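3.2 Collecting two-handed demonstrations

All demonstrations were recorded with the Osman hand-held grippers, used in pairs, so that the operator's own arms take the place of the robot arms. The operator stands, works at a table and wears a camera at head height. No robot is needed at this stage. The policy is trained on the head view together with the path of each gripper, and is only moved to the Urnunora arms for the tests in Section 4.

The set used in this paper, which we call Vastar, holds 2959 demonstrations. Head images and gripper poses are stored at 30 frames per second. Each demonstration starts with both grippers open and away from the object, and ends when the object has been put down and both grippers are open again. Operators were asked to work at their normal speed and to carry on after a slip if they could. Recordings with a slip were kept when the task was finished, and were given a label so that they could be left out of training. We compare the two choices in Section 4.3.

Gripper pose is found from the head view alone. We first find the four corners of every marker that can be read, then solve for the pose of the cube that carries it, and last apply a fixed offset from cube to fingertip. The offset was measured once for each gripper and checked again in September, after the fingers had been replaced. When a marker is hidden or blurred for a short time we fill the gap from the poses on either side. Longer gaps are not filled, and the recording is split at that point. The Dakinard tracker used in our earlier work smoothed the path before any gaps were filled — this hid small jumps at the moment of contact, so we now smooth afterwards and with a shorter window.

The opening of each gripper is stored as a number between 0 and 100, where 0 is fully closed. It is read at the gripper itself and matched to the images by time stamp. We do not measure force. A closed reading therefore tells the policy how far apart the fingers are and nothing about how hard they press, and for stiff objects the reading changes very little once contact has been made. This matters most for two-handed holds, in which the load is shared between the tools and neither opening value shows whether the hold is safe.

Two-handed holds are also the hardest case for tracking. The grippers come close together, one finger can cover part of the other tool, and the wrists turn in ways that are rare in one-handed work. We therefore fixed the marker cubes at the wrist end of the grippers, away from the fingertips, and asked operators to lift the object clear of the table before turning it. In Figure 4 a glasses case is held in mid-air by both tools, with a finger of the left gripper against its underside and the right gripper touching its right end. The black case stands out well from the white table top, which makes its outline easy to find, but the grey fingers give much less contrast against the same surface. For this reason we take fingertip position from the cube and the fixed offset, and make no attempt to find the fingers in the image. The object is not tracked at all: its position reaches the policy only through the head view.

Figure 4. A two-handed hold on a glasses case, from the head view. Each gripper carries a white cube with a black marker.
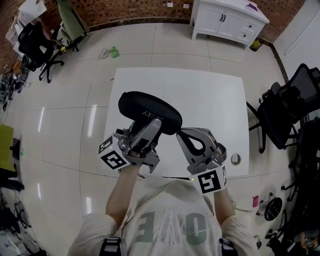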